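Hymn numbers, again: "Thee" to "you" in the new parish hymnal

pesek_organ
Posted May 29, 2020

Our parish has voted to swap the old hymnal for the new one, and the new one has been through every hymn with a broom. All the thees and thous are gone. I play the organ, so in theory the words are none of my business, but I have to listen to 144 people singing them. Or did, before March. Has anyone else been through this? Did people come round, or did they just mumble the old words louder?

Prernus
Reply

They mumble louder. We changed over years ago and there's still a pew at the back singing a different hymn from the rest of us. The trouble is rhyme. Once you take out "thee" you have to find something else to go with "sea" and "free," and the editors were plainly tired by verse 3.

drivoser
Reply

I'll be the unpopular one. My kids had no idea what "wert" meant. One of them thought it was a skin thing. If the words are meant to be prayed, people ought to know what they're saying.

Prernus
Reply

Kids learn harder words than that from cartoons. You tell them once and they know it for life.

drivoser
Reply

You can tell them once. I've told mine 24 times to shut the back door.

Plameck
Reply
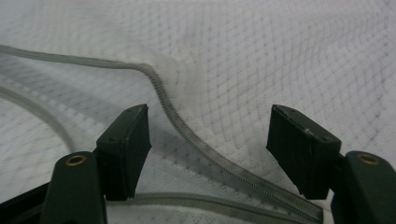

Jaws open, brass-colored rings showing.

On topic: I don't mind an update where the old line has gone dead. What I mind is changing a line that was fine. Our new book altered 2 words in my mother's favorite hymn, and neither of them was a thee. Somebody just thought they could do better. They couldn't.

pesek_organ
Reply

That's my complaint too, put more politely than I put it to the rector. Some of the changes also move the stress, so the tune lands hard on "of." You try playing a big swelling chord under "of."

Delia Ulloa
Reply

I sat on the music group when we picked ours, so throw things at me if you like. We kept the old texts for the hymns everyone knows by heart and took the new ones for the rest. There were three complaints. Two were about the color of the cover.

Prernus
Reply

What color was it?

Delia Ulloa
Reply

Salmon. They had a point.

drivoser
Reply

Delia's way sounds fair to me, though I'd like to know who decides which ones "everyone" knows. In our place that would take longer than the Reformation.

Delia Ulloa
Reply

We covered up the words and tried singing them. If we got to the end of verse two, it stayed.

pesek_organ
Reply

I may suggest that. I suspect half the people who voted to keep "thee" will be humming by line three – me included, but I've got the pedals to hide behind. Will ask the rector whether we can print a sheet of the old versions and tuck it in the back of the new book.

Prernus
Reply

Check the copyright on the new texts first. The old ones should be fine, but look at the tunes as well. Some of the arrangements are younger than I am.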